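Begehungsprotokoll Arbeitssicherheit, Standort Rallthorpe, Gebäude Fasstead
Datum der Begehung: 29. September 2022
Durchgeführt von: Rodel Policarpio
Begleitung: Jocelyn Javier (Standortleitung)
Bereiche: Erdgeschoss, Besprechungsraum, Teeküche, Lager

1. Flucht- und Rettungswege
Ausgang Nord frei: in Ordnung
Ausgang Hof frei: Mangel
Bemerkung: Vor der Hoftür standen 4 Kartons mit Altpapier. Wurden während der Begehung weggeräumt. Der Punkt war schon im April offen. Bitte den Sammelplatz für Papier endgültig ins Lager verlegen.
Rettungszeichen beleuchtet: in Ordnung, Leuchte am Treppenabgang flackert

2. Brandschutz
Feuerlöscher vorhanden und geprüft: 8 Stück, Prüfplaketten gültig
Bemerkung: Der Löscher im Lager hängt hinter der offenen Tür und ist vom Gang aus nicht zu sehen. Hinweisschild anbringen oder umhängen.
Brandschutztür Lager schließt selbsttätig: Mangel
Bemerkung: Tür bleibt fast 4 cm offen stehen. Türschließer nachstellen lassen. Keile sind nicht zulässig, einer wurde eingezogen.

3. Fußböden und Verkehrswege
Stolperstellen: keine im Flur, eine in der Teeküche (Übergangsschiene lose)
Bemerkung: Schiene verschrauben, bis dahin abkleben.
Kabel auf Laufwegen: in Ordnung

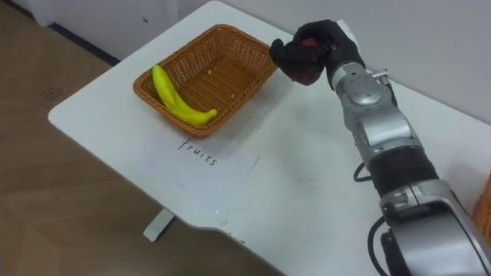

4. Möbel und Regale
Tische standsicher: in Ordnung
Regale gegen Kippen gesichert: teilweise
Bemerkung: Das hohe Regal im Lager ist nur oben links verschraubt. Zweiten Winkel setzen. Belastungsangabe fehlt am Regal Rurkora, laut Frau Javier liegt das Schild noch im Büro.

5. Elektrik
Ortsveränderliche Geräte geprüft: 39 Geräte laut Liste
Bemerkung: Der Wasserkocher in der Teeküche steht nicht auf der Liste und hat keine Plakette. Bis zur Prüfung nicht benutzen.
Mehrfachsteckdosen hintereinander gesteckt: nein

6. Erste Hilfe
Verbandkasten vollständig: Mangel
Bemerkung: Pflaster aufgebraucht, Rettungsdecke fehlt. Nachbestellung über Dalisay.
Verbandbuch vorhanden: ja, letzter Eintrag ohne Unterschrift
Aushang Ersthelfer aktuell: nein, Durchwahl veraltet

Zuständig für die Mängel unter 1 bis 4: Standortleitung. Die Punkte 5 und 6 übernimmt R. Policarpio. Erledigung bitte im Protokoll abzeichnen und eine Kopie an die Verwaltung geben.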